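4.2 Adding students to a class

Before you start, make sure the class has been created (see 4.1) and that you are signed in to Stustent with a teacher or coordinator account. Student accounts cannot open the Roster tab.

1. On the left menu, select Classes, then the name of the class.

2. Select Roster, then Add students.

3. Choose Type names or Upload list. A list must be saved as a CSV file and can hold up to 200 students. The first row must contain the column titles First, Last, Grade and Student ID.

Note: Student IDs are 14 characters long. Some spreadsheet programs drop zeros at the start of a number. Set the ID column to Text before you save the file.

4. Select Check list. Rows with a problem are marked in red. Correct them on the screen, or fix the file and upload it again.
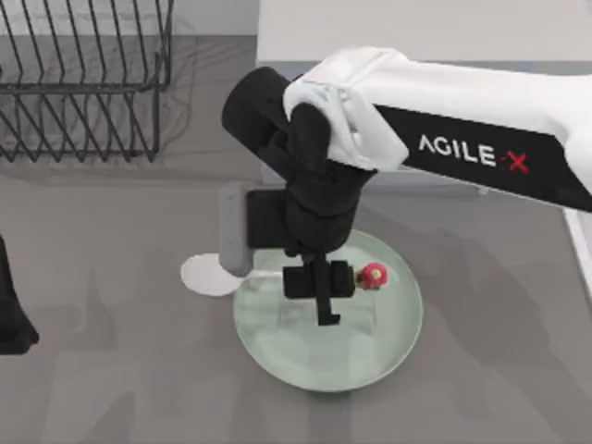 5. Select Confirm. Each student receives a join code on the Codes page.

Caution: Selecting Replace roster removes every student now in the class, along with any science or math work that has not been graded. This cannot be undone.

4.3 Giving out join codes

1. Open the Codes page and select Print all. Codes print one per slip, with the student's name at the top.

2. Hand each slip to the student. The student enters the code on the Stustent sign-in page and picks a password.

3. After 3 wrong entries the code is locked. To unlock it, select the student's name, then New code. The old slip will no longer work.

If a student is already listed in another class, do not print a new code. Select Link existing account and enter the student ID.

Schools using Tetari for attendance should read section 6 first.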